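Trurnstead Light Rail is hiring track maintenance technicians for the Astwood extension. There are 11 full-time positions, based at the Pralcombe depot. Applications are open until the end of November.

## About the line

The extension adds 19 miles of track between Trurnstead and Astwood, with 6 new stations. Most of it follows the old freight right-of-way on the east side of the river. The section south of Pralcombe is already open to work trains. Passenger service starts when the signal tests are finished, and the track crew has to be in place before then.

Technicians hired now will work beside the contractor's crew for the first few months and take over the full inspection schedule after that.

## What the job involves

- Walking inspections of rail, ties, fasteners and ballast
- Checking and adjusting gauge, cross level and switch points
- Replacing worn or broken parts, including night work with the line closed
- Clearing drains, culverts and brush along the right-of-way
- Setting up flag protection for other crews
- Writing up defects in the maintenance system before the end of each shift

You will be outside in all weather. The job includes lifting, kneeling, and walking several miles on uneven ground. Shifts rotate every four weeks between days and nights, and each technician takes a turn on the weekend call-out list.

## What you need

- High school diploma or equivalent
- Valid driver's license
- Two years of work in track, road construction, utilities, heavy equipment or a similar trade
- Able to read basic drawings and use hand-held measuring tools
- Able to pass a medical exam, a color vision test and a drug screen

Experience with switches or rail welding is helpful. If you have never worked on a railroad, you can still apply. New technicians get 224 hours of paid training, split between the classroom at the Pralcombe depot and the work site. You must pass the track safety test at the end of the training to stay in the position.
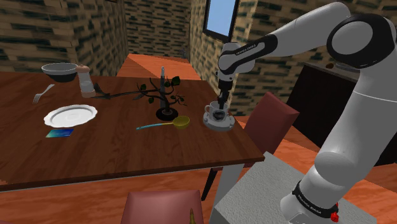 *Franka Emika robotic arm with a teacup and saucer on a wooden table (computer rendering).*

## Pay and benefits

Pay follows the current labor agreement, and your starting step depends on your years in the trade. The full wage table is sent to everyone invited to an interview. Night shifts and call-outs are paid at a higher rate. Benefits start on the first day of the month after you are hired and include medical and dental coverage, a pension plan, paid vacation and sick leave, an annual boot allowance, and free travel on all Trurnstead Light Rail and connecting bus routes for you and one family member.

Rain gear, hard hats, vests and gloves are supplied. You need your own steel-toe boots from the first day of training.

## How to apply

Fill out the application form, available on the jobs page or on paper at the Trurnstead main station ticket office. Attach a work history and copies of any trade certificates you hold. Please write "Track Technician, Astwood" at the top of the form. A cover letter is not required.

Applicants who meet the requirements will be invited to a skills check at the Pralcombe depot. It takes half a day and covers tool use, simple measurements and a short written section. Interviews follow within two weeks. References are contacted only after the interview.

An open house for people who want to see the depot first will be held on a Thursday evening in November, starting at 6 p.m. Park in the gravel lot by the north gate and wear closed shoes. You do not need to sign up.

If you need an accommodation for the skills check or the interview, note it on page two of the form. Trurnstead Light Rail is an equal opportunity employer.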